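Equipment Planning FAQ: Robot Cells for Board Handling and Memory Installation

Last revised February 2020

These answers cover requests for robot arms, grippers and related hardware used on server and desktop boards. Send corrections to Lise Bergeron in Equipment Planning.

Who approves a request?

Requests under the department limit are approved by the line manager. Anything larger goes to Harpreet Bélanger with a completed cost sheet. A cell counts as one request, so the arm, gripper, camera and table cannot be split to stay under the limit.

What has to be on the cost sheet?

List the arm, controller, gripper, fingers, wrist camera, cables, table, guarding, fixtures, software licenses, installation and training. Add freight as a separate line. Quotes that bundle the arm and gripper into a single price are returned, as the two items have different service lives in our books.

Should we buy the gripper from the arm supplier?

Either way is acceptable. A gripper from the arm supplier usually needs less setup time. A third-party unit may offer a better stroke or finer force control, but check the flange pattern, the connector and the software driver before signing. Firkberg quotes include an adapter plate. Tomić quotes do not, and the plate must be added by hand.

Electric or pneumatic?

Electric, unless there is already clean air at the bench. Memory modules and card edges need position and force settings that can be changed in software. For simple tray transfer a pneumatic gripper is fine and costs less to replace.

How do we size the payload?

Add the gripper, camera, cable bracket, fingers and the heaviest part to be lifted. Memory modules weigh very little, so the tooling sets the figure. Request the payload curve at full reach – the headline number on a data sheet normally assumes the load is close to the wrist.

What clearance does the gripper need over a board?

Measure with the board fully built. Sockets, capacitors, wire loops and connectors all take space around the memory slots, and a gripper that clears a bare board may not clear a populated one. Submit the height of the tallest component within reach of the fingers, and the angle at which the wrist will approach. Rawan Nasrallah keeps the clearance worksheet.
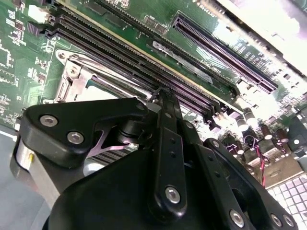
Gripper over the DIMM slots, wrist camera view. The CPU socket frame is partly hidden behind the gripper.

Do we need a second camera?

Plan for one. The wrist camera is useful for close alignment, but the gripper covers part of its view. A fixed camera above the bench is a modest addition at purchase and an awkward one later, when the mounting frame has to be reworked. Include lighting in the same line. Boards reflect, and glare can hide slot edges and printed markings, so ask for diffused light.

Can we use scrap boards for trials?

Yes. Budget for 5 boards per cell in the first quarter and replace any with damaged slots. Trial boards should match the production layout. Results from a different layout do not carry over well to slot spacing or nearby parts.

What spares should be ordered with the cell?

Two sets of fingers, one gripper cable, one camera cable and a bolt kit matched to the gripper. Order a spare gripper only if the cell will run more than one shift. Allow $2,000 per cell for spares in the first year.

How long does delivery take?

Clusix currently quotes three months for arms. Custom fingers are made separately and should be ordered once the clearance worksheet is signed. For a July start, the purchase order has to be released before the end of March.

Is a service contract required?

For arms and controllers, yes. The standard term is 52 weeks, renewed with the annual budget. Grippers are excluded and are repaired from the spares line.

Can software be charged to the same project?

Perpetual licenses can. Subscriptions, including the Ondness planning package, go to the operating budget – see Lucie Kowalchuk for the account code. Francine Kennedy handles license transfers between cells.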